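People wanted who don't believe in sleep advice

Stollmont Sleep Study, Zuscombe
Closing date for replies: 10 June 2011

We are looking for 60 adults to take part in a study of bedtime routines. You may have read that a warm bath, a milky drink or an hour away from the telly will give you a better night. So have we, many times, usually next to an advert for mattresses. Most of the claims we have traced go back to very small trials, and a few go back to nothing we could find. We would like to know if any of it holds up.

You should be between 40 and 60, live within reach of Zuscombe, and sleep badly at least some of the time. We can't take shift workers or anyone on sleeping tablets. You don't need to be keen on the idea. Keen people tend to tell researchers what they hope to hear, and we had enough of that last time.

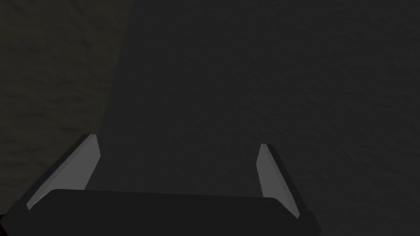
Taking part means keeping a paper diary through October, filled in each morning before breakfast. You will be given one routine to follow and asked to stick to it, even if it strikes you as daft. Some of you will be told to carry on exactly as you are. Please don't swap routines with your husband, wife or neighbour. There are two visits to our rooms in Harov Street, one at the start and one at the end, and a short phone call in between.

We pay £200, in two halves, the second when the diary comes back. Bus fares are refunded if you keep the tickets. We are not offering a cure, and if your sleep improves we won't claim the credit until we have looked at everybody's figures. If it gets worse you can stop and keep the first half.

The study is paid for by the Aquino Fund, which sells no beds, pillows or herbal teas. We did check.

To apply, write to Mervin Després, Stollmont Sleep Study, 196 Harov Street, Zuscombe, giving your age, a daytime phone number and a few lines on how you sleep. Please leave out dreams.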